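About Wendora

Wendora makes stationery and paper goods for schools, small offices and people who still like to write things down. We are based in Greenwood, where we have a print room, a bindery, a warehouse and a small shop at the front of the building. Everything we sell under our own name is designed here, and most of it is printed and bound here too. 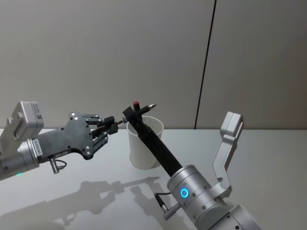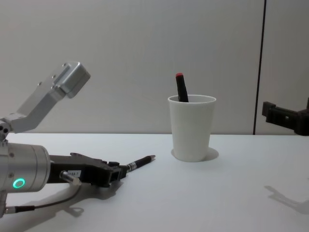
How we started

Nigel Birkett started the company in October with one secondhand press and an order for 300 exercise books from a school in Amport. The school had been buying from a supplier that stopped making the ruling it wanted, a wide line with a narrow margin on both sides. Nigel had worked in print for most of his life and knew the ruling could be done without much trouble. The school came back the next term and asked for music paper as well.

Dean Goodall joined two years later to run the bindery. Before that, all the binding was sent out, and a late delivery from the binder meant a late delivery from us. Dean set up the sewing and gluing line and trained the first people who worked on it. He still checks the first books off any new job before the rest of the run goes ahead.

What we make

Our list has 455 items on it. The largest part is exercise books and notebooks, followed by pads, index cards, ledgers and planners. We also make printed forms to order for clinics, garages and town offices.

The Wover range is our own line of sewn notebooks. They lie flat when open and come plain, lined, squared or dotted. We began Wover because customers kept asking for a notebook with paper heavy enough for fountain pens, and the school books are not meant for that.

We do not make pens or pencils. The shop carries a selection from other makers, and staff are happy to let you try one on a sheet of our paper before you buy.

Paper and materials

The paper for our school books is recycled. Wover notebooks use a heavier, uncoated stock — the mill changed its shade slightly last year, so older and newer copies may not match exactly on a shelf. Trimmings from the cutting room are baled and collected for pulping. Covers that come out with small marks are sold in the shop as seconds at a lower price.

Who works here

We have 31 employees. Most work in the print room and bindery, with a smaller group in design, the office and the shop. New starters in production spend their first weeks moving between departments before they settle in one.

Schools and trade orders

We supply 70 schools on regular terms. Trade customers can order by the box, and mixed boxes are available on exercise books of the same size. Custom rulings and printed covers need a proof signed by the customer before we start printing. Please allow extra time for orders placed in the summer, when most schools restock.

For a price list or a set of paper samples, contact the office or ask at the shop counter.

Page last updated 18/02/2021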